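Teaching the arm when to wait: a talk with Rozália Mészáros

By Manouchehr Alipour
January
14 comments | 37 shares

When I came to the Salola laboratory at nine in the morning, Rozália Mészáros was already at her desk with a cup of tea and a long table of numbers on the screen. Her group studies how a robot arm can learn to pick things from a moving belt by watching recordings of people who guide it by hand. The result which brought me there is small, but it has made many people in this field write to her.

"We did not build a better arm," she said. "We changed which part of the recordings we throw away."

In the usual way of working, she explained, the moments when the arm stands still are cut out before training. They look useless, and they make the files heavy. Her colleague in Brernine had done so for years. The trained arm then moved well but it moved too early, and it closed its fingers in the air before the part arrived.

"For a long time we thought it was a problem of speed," she told me. "We made the belt slower and it was still early. Then a student asked where in the data the arm could have learned to wait. We looked, and there was no such place."

So the group kept the pauses. They collected 2,648 recordings, and from these they prepared two training sets which differ only in this one thing. Each trained model was then given 534 picks on the same belt, with the same parts in the same order. The model with the pauses closed too early 3 times. The other did it 200 times.

I asked if the difference could come simply from more data. She nodded, as if she had waited for this question.

"Yes, we had the same worry. So we made the second set longer, with more movement, until both had equal hours. It did not help. The hours must contain the waiting."

The camera sits at the wrist, close to the fingers, and the model sees almost nothing else. Mészáros thinks this is important. With a camera on the ceiling, she said, one can see a part from far away and plan for it. From the wrist, an empty belt is most of what there is to see, and the model must learn that this view also has a correct answer.

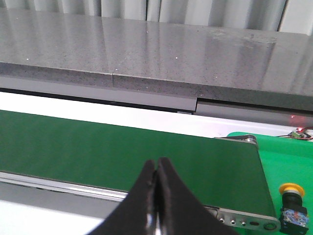 The view from the wrist: gripper fingers nearly closed, with no part on the belt.

Not everything is solved. When two parts come close together, the arm sometimes lets both of them go past. A group at Haltova has tried the method with soft bags and their results are weaker, which she mentioned before I could ask.

"Bags change shape while you wait for them," she said. "I don't know yet if our idea is enough there."

Next she wants to find out how much waiting is needed. The recordings take a lot of disk space, and the Kalinowski company, which lends the group its storage, has already asked her when she will delete some. She has not given them a date.

Comments (14)
Contact the editors | Back to top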